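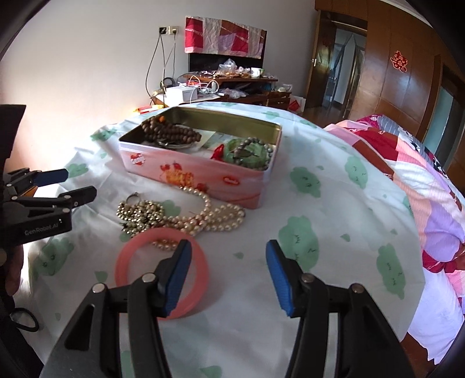
The tin, lid off, on the cloud sheet. Pink bangle still waiting its turn.

Quick one tonight, I have to be up at 6. Finally did the jewelry. It has been on my list since January and I kept moving it to the next list.

So. Everything came out on the bed, because the bed is the only flat place in this apartment without mail on it. Pearls first. They had got themselves looped into a proper tangle and I gave up on untangling and just laid them out in a heap for now. Same with the gold-toned beaded one, which has some darker links mixed up in it. Put the little silver ring on top so I wouldn't loose it. I have lost that ring 2 times already.

The tin is the cherry one, pink, hearts on the labels, shiny gold inside. Cookies originally, from the shop in Prirkbridge. Archie Dunbar ate most of them in one evening and left me the tin, fair enough, I wanted the tin.

What goes in it, so far:

Wooden prayer beads, left side. Those were a present from Sunil Talukder when I moved out of Jarnmont and they stay whatever happens.

Thin silver chain bracelet, bottom of the box. Need to find it a little bag or it'll knot.

The red tassel, tucked by the card.

Green jade bangle and the grey beads, right side. Sort of on top of each other. Not ideal, jade and beads rubbing, will put a bit of cloth between them.

Pink bangle is plastic and cost me 200 of nothing-money at a market years ago and I love it more than half the real stuff. Might just live on the nightstand. Does anyone keep the everyday things out and the rest put away? Or all together? I go back and forth.

Also the pearls need restringing I think, the thread feels slack. If you know a place that does it and doesn't take six weeks, comments please.

Quilt needs to go back on the bed properly so I can get in it. More tommorow, maybe the scarves.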